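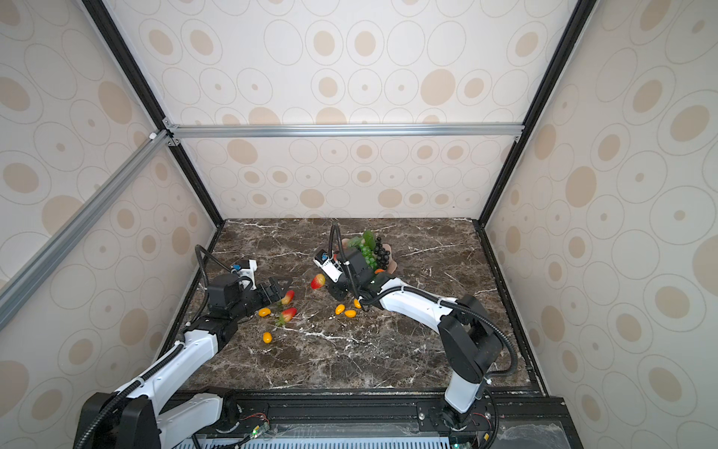

I have never trusted fake fruit. My aunt had a bowl of it on the sideboard for years, and all it did was collect fluff and disappoint visiting children. So when I saw the Skolto set being praised as "indistinguishable from the real thing", my first thought was: by whom, and from how far away?

Anyway, I've now read more reviews of plastic grapes than any adult should. The Ultside listing had 1,180 of them, and 1,084 gave full marks. I don't believe 1,084 people feel that strongly about a pretend strawberry. Quite a few seem to have been written before the parcel was opened. 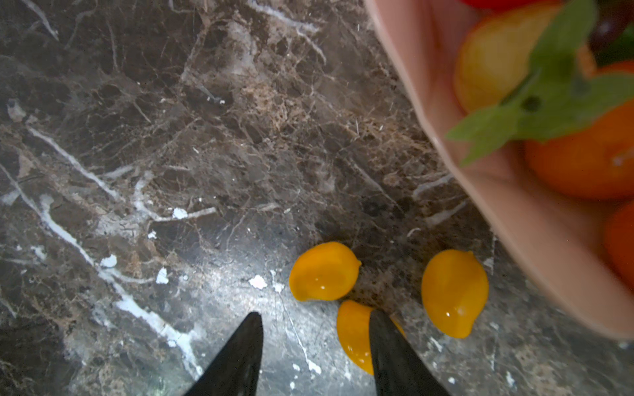

Small fruit is where these sets usually win or lose. Grapes get away with a lot in a bunch, but anything on its own has to stand up to being looked at. The little yellow-orange ones are better than I expected, glossy with a small pointed tip, though I couldn't tell you if they're meant to be plums or tomatoes. On brown marble with this much veining they do at least show up. Dark grapes would have a harder time of it.

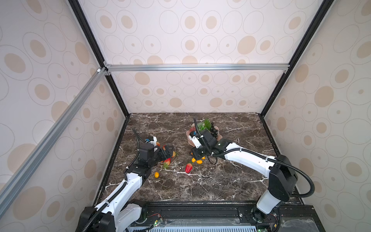 And that brings me to the other thing, the background. Patterned wallpaper, veined stone and a heap of bright fruit is a lot for one corner. The Wendt catalogue loves this sort of mix and I still think it looks busy. I'd keep the beige ovals, put the fruit on a plain plate and leave most of it in the box.

Would I pay for a set? At 10 pounds, perhaps. A bag of real satsumas costs less and you can eat them.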